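Reading time: 2 min

Two Hands Are Better: my month with the Junderent hand grippers

I've had a pair of these since March and I keep getting asked if they're worth it, so here goes. You hold one in each hand, do the job yourself, and the recording is what the robot learns from. No joystick, no headset — bliss!

The jaws close smoothly and the blue pads hold knitwear better than I'd hoped (I started on tea towels, which are far too easy). My best evening was 44 goes at clothes and boxes before my wrists gave up. They're a bit bulky, mind, and you do bump them together when both are over something small.
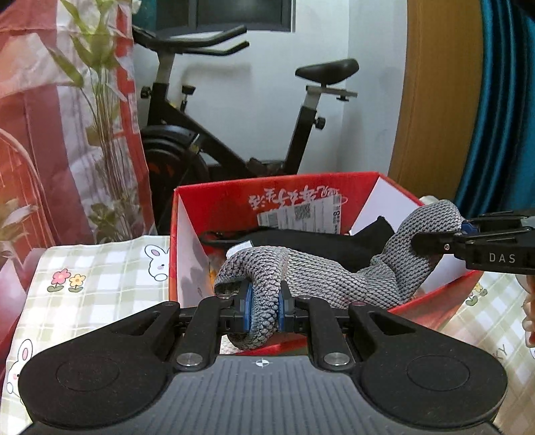
Chunky knits want a gentle pinch and a slow lift, and it took me 23 spoiled recordings to stop rushing. The booklet gives this one line. I'd also like a softer squeeze, as my thumbs ached the next day. Still, I'd buy them again over the remote-control arm I had before, which was slow and made me cross.

Four stars from me.

Last updated: 7 Nov 2024

Comments

Vimala Pisharody: Do they suit small hands?

Lorenz Plattner: Same sore thumbs here! Tape on the handle helped a lot.

Mal-soon Kang: Going to try mine on socks tonight.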